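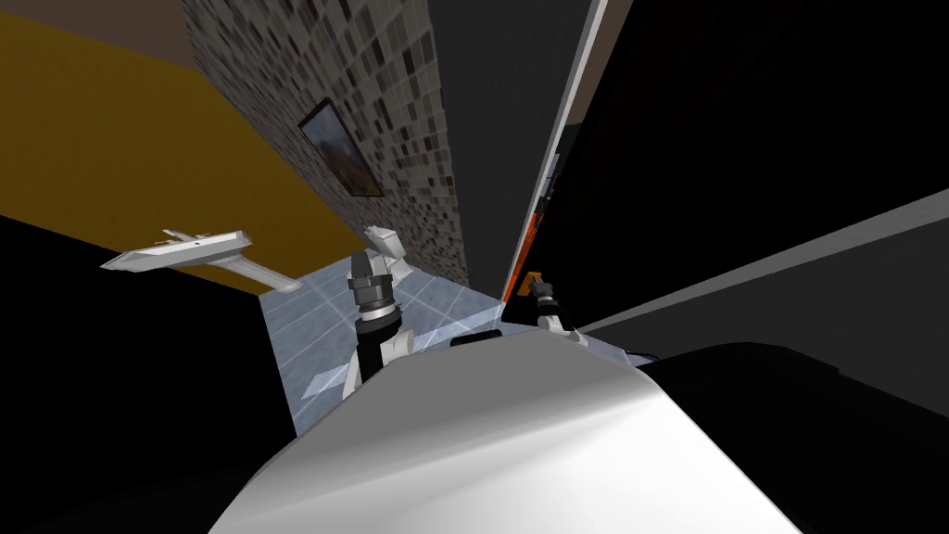
Small towns should stop selling off their repair shops. Clelosley had a municipal bench where anyone could bring a lamp or a toaster, and the council closed it to save 4,000 a year. I think that was a mistake, and a cheap one to undo.

The bench took in 700 items in its last year. Most needed a fuse, a screw or a new cord. Those things now go to the dump, and the town pays for the hauling.

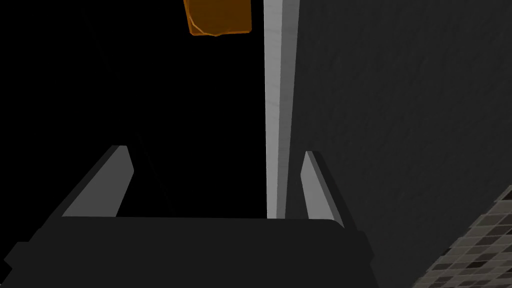
Clelosley Residents' League - Opinion Page

People say a new toaster costs 20 at Dresstead, so why bother fixing one. That is fair if you only look at the price tag. It leaves out the drive, the box, and the next toaster after that.

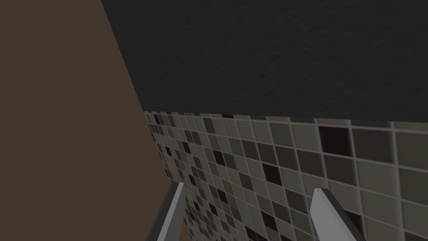
Repair also keeps a skill alive in town. My father learned to solder at that bench, and I learned from him. Paint was another thing they taught there, and I still think a plain matte brown, dark as chocolate, is the best color for an old cabinet. You can touch it up in a corner and the patch won't shine.

The old room on Carvalho Street is still vacant. Rent it back for two evenings a month and charge a small fee - I would pay it. 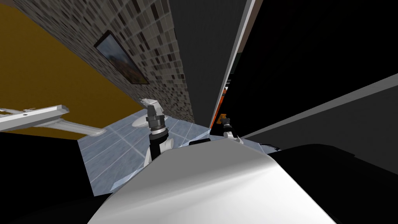 Clelosley, October

The council takes up next year's budget this month. Stadeo has offered 50 used hand tools if a room can be found. I would ask members to say yes before the offer goes to another town.

Afonso Vieira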